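# Clukatari gripper build: questions we get

Clukatari is a pair of hand-held grippers built in the shared workshop at Ramum. This page was last changed on 5 Jun 2024. Send corrections to Apinya Phetsri.

## Do I need both grippers?

No. One is enough to learn the assembly and record simple pick-and-place. Sweeping takes both, one for the brush and one for the dustpan.

## What does a set cost?

Our last parts order came to $248 for 2 grippers, cameras not included. The screws were the only thing we already had in the drawers.

## Which material are the fingertips?

Flexible orange filament, printed slowly. Lachlan Moncrieff tried a harder one in February and it slid off anything with a smooth handle. The plates behind the tips are black and can be printed in whatever stiff filament you have.

## Where do the square markers go?

One on each finger plate, flat, facing the camera. Press the corners down well. If a marker lifts, the opening width reads wrong and the recording has to be thrown out.

## My fingers don't close evenly. What should I check?

Loosen the plate screws, close the fingers on something thin, and tighten again a little at a time. If that doesn't help, look for a print seam on the slider and sand it.

## How many recordings do you have of the sweeping task?

31 that we kept. Róisín Ó Súilleabháin goes through them and deletes any where a marker is hidden for long.

## Which objects work for a first sweeping setup?

A small plastic brush and dustpan with narrow handles. Wide round handles twist in the tips. Use a light table and hang dark cloth behind it. Crumpled paper is fine as litter, and any bin with a wide opening will do.

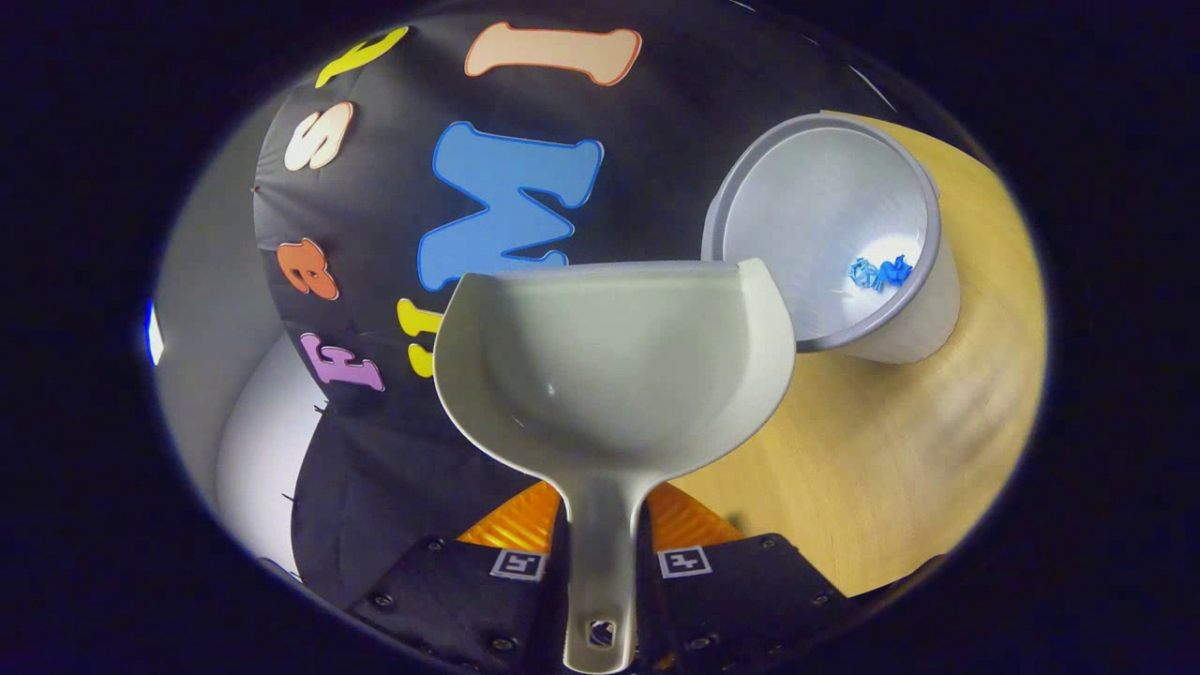 Dustpan held by the neck; and the brush in the fingers.
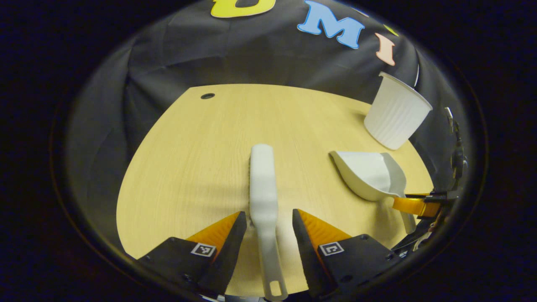
## Can I borrow the grippers?

Yes, inside the workshop. Ask Jintana Duangkaew for the case and put the spare tips back in the same bag.

## Are the print files shared?

They are in the Clukatari folder on the workshop drive. Use the newest plate file, as the older one has the screw holes too close to the edge.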